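Resources > Staff Training > Talks and Notes

Care of the Small Bathroom: Speaker Notes
Reading time: 4 minutes

Notes prepared by Griet Vandenberghe, Housekeeping Standards, Utamdale Residences, for the May training session. The session runs for 50 minutes, with questions taken at the end. Presenters at other sites may adapt the wording but are asked to keep the order of the sections.

Opening

Welcome those present and thank Frans Jansen for the use of the training room. State that the talk concerns the toilet and the floor immediately in front of it. Basins, mirrors and showers are covered in the second talk, given by Karlijn Dewulf on Friday.

Remind the audience that Utamdale has 34 bathrooms of the small type in the east building. In these rooms the toilet and the vanity unit stand close together and the door opens inwards. Staff who were trained in the older, larger rooms often find that their usual habits do not suit the space.

Preparing the room

The fan should be switched on before anything else is done. Loose items belonging to the resident are moved to the vanity top and put back in the same places afterwards. Ask the audience where they at present put a resident's spectacles or hearing aid case. Allow a short discussion, as the answers at Filummont varied a good deal and led to a change in the written procedure there.

Gloves are put on at this point. The pair used for the toilet is not used for any other surface.

The bowl

Flush once with the lid down. Then raise both the seat and the lid fully, so that they rest against the tank and do not fall forward during the work. Apply the cleaner under the rim and leave it for the time printed on the bottle. Staff may begin on the mirror while they wait.

The brush is worked from the top of the bowl downwards. Begin under the rim at the back, where marks are most often missed, and continue round both sides before going down to the water. Keep the bristles against the porcelain and use short strokes. Long, fast strokes throw drops onto the seat and the wall. 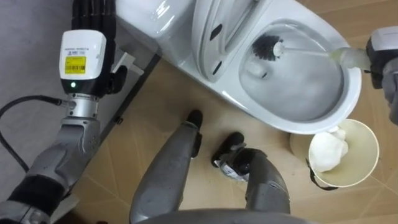

Slide 4. Brush head against the inner wall near the back of the bowl, seat and lid raised.

Pause on this slide. Members of staff will ask about stains at the water line. The advice is to lower the water level by pushing it down the outlet with the brush, and to apply the cleaner a second time. Scouring powder is not permitted on any bowl in the building. Stains that remain after two visits are reported to Berenice Bermúdez, who will decide whether descaling is needed.

When the bowl is finished, flush again and hold the brush in the clean water. Let it drain under the lowered seat for a few minutes before it goes back in its holder – a brush put away dripping will foul the holder within a week.

Outside surfaces

Work from the cleanest surface to the dirtiest: flush control, tank, lid, seat, rim, and lastly the base. The hinges need particular care. Fold the cloth to a narrow edge and draw it through the gaps. At the last inspection, hinges accounted for 13 of the remarks recorded, more than any other part of the room.

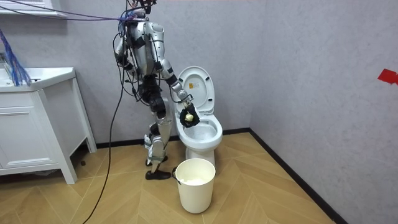

A bucket or bin should stand where it can be reached without turning round, and it should be moved as the work moves. Paper waste goes into it directly and is never laid on the edge of the basin. Paper towels and wipes must not be flushed, including those sold as flushable. The drains in the east building are narrow – the plumber has been called to them twice since the winter.

The floor is done last, from the far corner towards the door. Particular attention is due to the joint between the base of the toilet and the floor. If the joint is dark or soft to the touch, it should be noted on the room sheet and left alone.

Questions and close

Wen-hsiung Cheung will answer questions on products and storage. Questions on hours and room allocation should be passed to the duty office. Room sheets for the new procedure are on the table by the door, and each member of staff should take one before leaving.

Related items
Basins, Mirrors and Showers: Speaker Notes
Room Sheet for Small Bathrooms
Reporting Limescale and Worn Seals
Storage of Cleaning Products at Filummont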